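Reading time: 6 min

Search this site Search Close

Two Stops at the Spring Open Doors: the Deschamps Dye Works and the Clemine Paper Hall

Every spring the town of Clatilden opens its workshops for visitors, and this year I decided to go for the first time. I have lived in this country for many years, but always in the city, and I knew Clatilden only as a name on the train. My plan was to see the old dye works in the morning and the paper hall in the afternoon, and to be home for dinner. The plan was too optimistic, as I will explain.

The ticket costs 6 dollars and is valid for all houses. You receive a paper band for the wrist and a folded map. I must say the map is not easy. North is at the left side, and the river is printed in the same green as the park, so I walked along the river thinking I was already in the park.

Deschamps stands behind the station, in a long brick building with a door that I passed two times. The tour begins in the yard, where the water tanks are, and continues through the weighing room and the drying loft. Our guide had worked with the dye baths before she became a guide, and it was pleasant to hear someone who knows which questions are good ones. She told us that the most difficult color is not black, as I had believed, but a pale gray. In a pale gray every small mistake can be seen, and the cloth must be dyed again in a darker color and sold for less.

The drying loft was my favorite room. The windows have wooden shutters which are opened with a rope, and the smell is something between wet wool and vinegar. According to our guide the loft can hold 2,000 meters of cloth when all the lines are in use. On the day of our visit only the lines near the stairs were hung, with a dark blue cloth for curtains.

I asked if the river water is still used for rinsing. It is not. The works changed to town water when my guide was a child, and she remembers that the workers complained because the town water is harder and the blue came out different. They needed a full winter to correct the recipes.

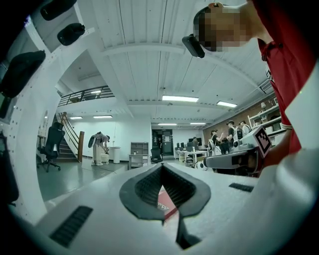
What to know before you go

The doors open at nine, but the first tour at Deschamps starts at half past nine, and it was full before I arrived. Come early, or accept the second one as I did. Children are welcome in the yard and in the loft, but they may not enter the weighing room. Please wear shoes you do not love. The floor near the baths has many stains, and I brought one of them home on my left heel.

For lunch there is a kitchen called Wovby across from the station. I took a lentil soup with bread and a slice of plum cake. The soup was good and the cake was better. They accept only cash, and the nearest machine for money is on the other side of the bridge, so I had some exercise between the soup and the cake.

The bus to the paper hall goes once in the hour. I missed it by the time it takes to finish a cake. It is possible to walk, and the way is flat, but there is no shade and the last part has no sidewalk. I would not do it with a small child or with a heavy bag.
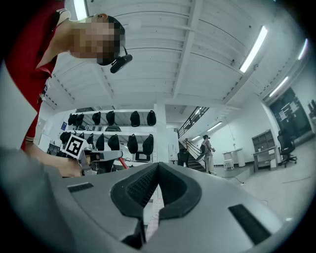 Clatilden, March

The Clemine hall is younger than the dye works and much louder. In the afternoon the visitors are divided into groups of equal size, and each group gets headphones so that the guide can be heard above the rollers. My headphones worked only in the right ear, but the explanation was clear and I lost very little.

Clemine makes heavy paper for boxes and book covers. The old sheets and the cuttings go into a round tank with water, and the mass that comes out looks like porridge. I was surprised how quickly it becomes paper. One walks beside the line at normal speed, and at the end of the hall there is a dry roll which can be touched. I touched it and it was still warm.

At the end we could make one sheet by hand, with a frame and a felt. Mine has a thick corner and a hole, but I was permitted to keep it, and it now lies between two dictionaries to become flat. The shop sells packages of 1,000 sheets to offices and small packages to people like me. I bought a small one in cream color, and a notebook with a cover made from the same paper.

I came home two hours after dinner. Next year I will go to Clemine first, when the groups are smaller, and keep the loft for the afternoon light. The bus for the return leaves from the other side of the road, where there is no sign, so ask the driver who brings you.

Last updated: March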